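Research Software Engineer, Robot Manipulation (two positions)

Erville Institute, Manipulation Software Group
Employment type: Full time, fixed term with possibility of renewal
Reports to: Zuweira Atinga, Group Lead

The Erville Institute invites applications for two positions in its Manipulation Software Group. The successful candidates will design, write and maintain control, perception and planning software for single-arm tabletop tasks. Both positions are based at the main building and begin in March.

About the group

The Manipulation Software Group has 17 members and works closely with the Institute's mechanical and safety engineering departments. Its main product is Vunus, an internal software stack that connects a motion planner, an object pose estimator and a low-level arm controller through a shared message layer. Vunus runs against simulated and physical arms through the same interface, and every change to the planner or the controller must pass in simulation before it is scheduled on hardware.

The simulation test suite is called Zawadzka. It currently holds 324 tabletop tasks, each defined by a starting layout, a goal condition and a time limit. Layouts are varied automatically in object position, lighting and camera placement. The full suite runs every night, and a shorter selection runs on each merge request. Results are reviewed by the group each morning at 9:30, and regressions are assigned to an owner at that meeting.

Over the coming year the group will extend the suite to tasks in which the arm must work close to raised edges and among several objects of different heights. Such tasks place heavy demands on collision checking near the gripper and on pose estimates made when part of an object is hidden from one of the cameras. The two new engineers will carry a large share of this work.

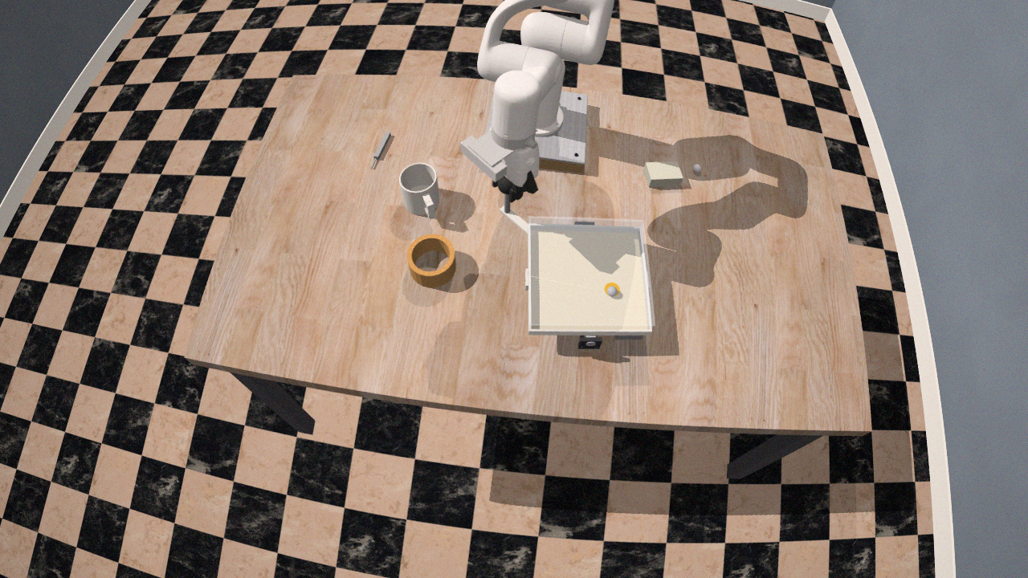
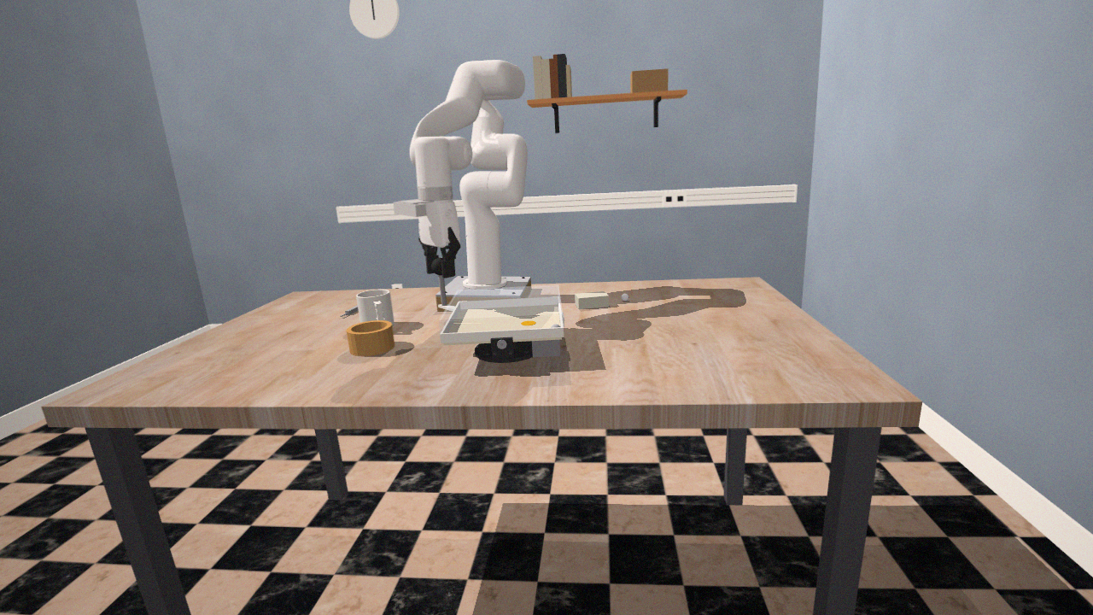
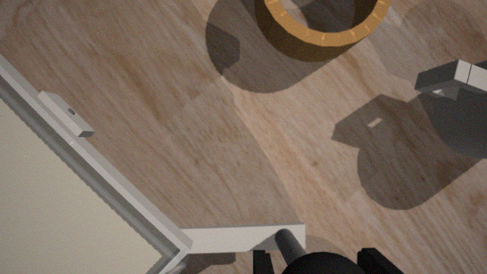

Simulated tabletop with tray and gripper, from three viewpoints.

Position A: Planning and Control

The engineer in this position will be responsible for the motion planner and its connection to the arm controller. Duties include:

- maintaining the planner's collision model, including the geometry of the gripper fingers and of objects held between them
- reducing planning time for short moves near tray walls and other low obstacles
- extending the controller's contact handling so that light, unplanned contact leads to a controlled stop
- investigating failed runs from the nightly suite and writing new regression tests
- supporting the transfer of accepted changes to the physical arms, together with Witold Ziółkowski, who leads hardware integration

Position B: Perception and Tooling

The engineer in this position will be responsible for pose estimation and for the tools used to create, replay and inspect simulated tasks. Duties include:

- improving pose estimates for small objects and for objects partly covered by the arm or its shadow
- combining estimates from wide views of the table with those from close views near the gripper
- maintaining the layout editor and the replay viewer
- keeping the camera models used in simulation in agreement with the calibration records of the physical cells
- documenting file formats and interfaces for users in other departments

Candidates may apply for one or both positions. Those applying for both should state their order of preference in the cover letter.

Required qualifications

- A degree in computer science, robotics, electrical engineering or a related field, or equivalent professional experience
- Strong working knowledge of C++ or Python, and the ability to read and correct code in the other
- Experience with a physics simulator in a research or commercial setting
- Sound understanding of rigid body transforms and coordinate conventions
- Familiarity with version control, code review and automated testing
- Ability to write clear technical English

Desirable qualifications

- For Position A: experience with sampling-based or optimization-based motion planning, or with real-time control loops
- For Position B: experience with multi-camera calibration, depth estimation or rendering
- Prior maintenance of a code base used by people outside the author's own team

A doctoral degree is not required for either position. Applicants whose background is mainly in games, graphics or industrial automation are encouraged to apply.

Working conditions

The standard working week is 40 hours. Up to two days per week may be worked remotely once the first two months of employment are complete. Staff who work with physical arms must finish the Institute's safety course before entering a cell unaccompanied. Salary is set according to the Institute's scale for technical staff and depends on qualifications and experience. Each engineer receives an annual training allowance and may attend one conference per year at the Institute's expense.

How to apply

Applications must be submitted through the Institute's recruitment portal as a single PDF containing:

- a cover letter of no more than 400 words, naming the position or positions sought
- a curriculum vitae
- a link to, or an excerpt from, code written mainly by the applicant
- the names and contact details of two references

References will be contacted only for candidates invited to the second interview.

Selection procedure

Applications will be reviewed by Zuweira Atinga, Lena Walczak and Ryota Oshima. Selected candidates will be invited to a first interview by video call, lasting 45 minutes. The second interview takes place on site and includes a practical exercise, in which the candidate is given the log and replay of a failed simulated run and asked to find the cause. Candidates may use their own editor and any public documentation. No preparation is expected. Travel costs for the second interview are reimbursed.

The Institute is an equal opportunity employer. Applicants who require adjustments at any stage of the procedure are asked to inform the recruitment office when they submit their application. Questions about the technical content of the positions may be addressed to Lena Walczak, and questions about employment terms to Bartosz Grabowska in the recruitment office.

Related openings

Hardware Integration Technician, Sidel Annex
Doctoral Position in Contact-Rich Planning
Student Assistant, Zawadzka Test Suite
Technical Writer, Vunus Documentation

Contact | Privacy | Accessibility | © Erville Institute. All rights reserved. | Back to top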